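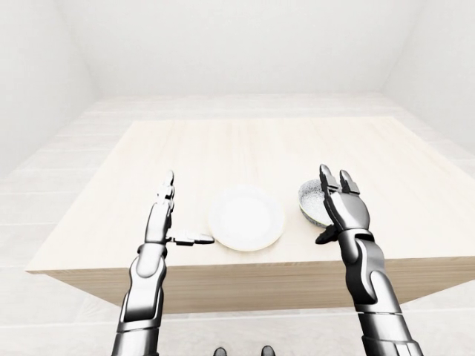

Call for Participants: Studthorpe Residents' Panel on Local Democracy

Studthorpe Town Council invites applications from residents who wish to serve on a new panel examining how the council consults the public before major votes. The panel will have 30 members and will report to the full council in July.

Applications are open to anyone aged 16 or over who lives in the wards of Grovalby, Bilten or Studthorpe Central. Sitting councillors, council employees and paid officers of a political party are not eligible. Members of political parties may apply but must state their membership on the form.

Panel members will attend four evening meetings and one Saturday session, and will be expected to read short papers beforehand. Each member will receive an allowance of £280 on completion. Travel and childcare costs will be met separately. 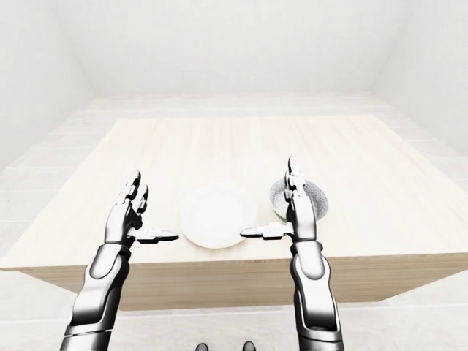
Do I need any experience of politics or council work?
None is required. Places will be drawn by lot from all eligible applications, with a set share for each ward.

The meetings will be chaired by Zulmira Meireles, formerly clerk to the Ingvarsson Inquiry into ward boundaries. Minutes will be published without members' names.

Applicants should complete the form available from the Town Hall reception and add a statement of no more than 400 words. Completed forms must be received by noon on 09/01/2021. Late forms will not be considered.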